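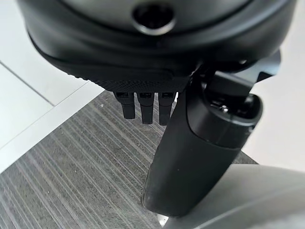
What is the best way to get fine grit out of a short gray office carpet?
Slow vacuuming in two directions, door side first. Speed mattered more than which vacuum we used.

Carpet Care Project, final report
Erasto Koech, Makori building group

Background
The ground floor at Makori has 3940 square feet of carpet, all gray. Gray hides dirt, so it gets vacuumed when somebody complains. We wanted to know how much is really sitting in it and whether the quick once-over in the evening does much. Started in May, finished later than planned.

What we did
Picked two spots. One just inside the entrance, one by the back wall where hardly anyone walks. Taped off a square at each, same size. Vacuumed with the Larer upright, then with the Brekeslow canister on a different day. Five passes each time, new bag each time, bag weighed before and after. Also tried fast passes vs slow ones, same machine same square.

Slow = one arm length while you count to five. Sounds silly but try it.

Results
Entrance square, slow passes with the Larer: 933 milligrams. Fast passes left grit you could still feel with your palm. Back wall gave much less whatever we did. Going across the first direction pulled up more hair then the straight passes, mostly along the tape edge.

The Brekeslow was close behind on grit but better right up against the baseboard. Louder too. People in the next room asked us to stop twice.

Stains
Not really part of the project but we got asked. Tea came up with cold water and a white cloth, blotted. Pranemska spray worked on ink but left a pale ring, so test it behind a door first. Do not scrub, the pile goes fuzzy and stays fuzzy.

Problems
Scale drifts if the window is open. One bag tore, that run is thrown out. We should of measured the entrance square after a rainy day and after a dry one, ran out of time.

Suggestions
Longer mat at the entrance. Slow passes there daily, back wall can wait. Tape residue still needs to come off by the way, will bring the remover.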